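Muvthorpe Helpdesk
Ticket: Shared calendar shows bookings one hour late
Opened: 19 June 2018
Status: Closed
Product: Esto Calendar, desktop and phone

Bookings made on the desktop program show up one hour later on phones. A booking entered for 8 in the morning reads 9 on the phone. All-day entries are fine. It began after the mail server was moved to the new host.

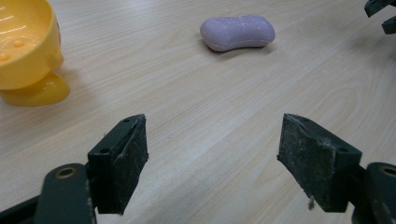 Schnyder
Support desk, second line

I checked the time zone on the server first. It is set correctly and so is daylight saving. The phones take their time from the network and match the wall clock.

Next I made a test booking from the web page instead of the desktop program. It showed the right time everywhere. That points to the desktop program. Version 3 keeps its own time zone table, and the copy on the office computers was never updated after the move.

Steps so far:
Closed the program and cleared its local cache. No change.
Removed the account and added it again. Old bookings still wrong, new bookings still wrong.
Set the zone by hand under Options, Calendar, Time Zone. New bookings correct, old ones still an hour off.

I have left the zone set by hand on the front office computer. Please make a few bookings there and let me know how they look on the phones.

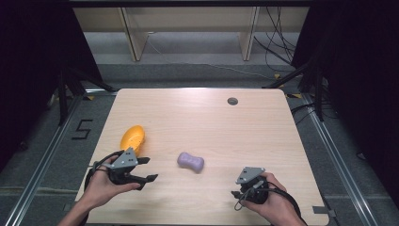 Tanano: New bookings are good on both phones. The repeating ones are still late, including the weekly staff meeting that runs through August. Do we have to type those in again?

No need to retype them. Repeating bookings store the zone they were created with. Export the calendar, delete the series, then import the file with "Use current time zone" checked. Make a backup copy first. The import took 18 minutes on my test account, and the program looks frozen for part of that. Leave it alone until the progress bar closes.

Update: import finished, 40 repeating bookings corrected. One duplicate was deleted by hand. The other office computers now have the zone set the same way.

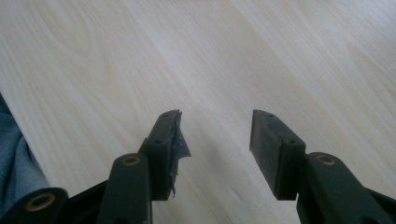

Light wood tabletop

Resolution: time zone set by hand on each computer, repeating bookings exported and imported again. Reopen this ticket if the times shift when the clocks change.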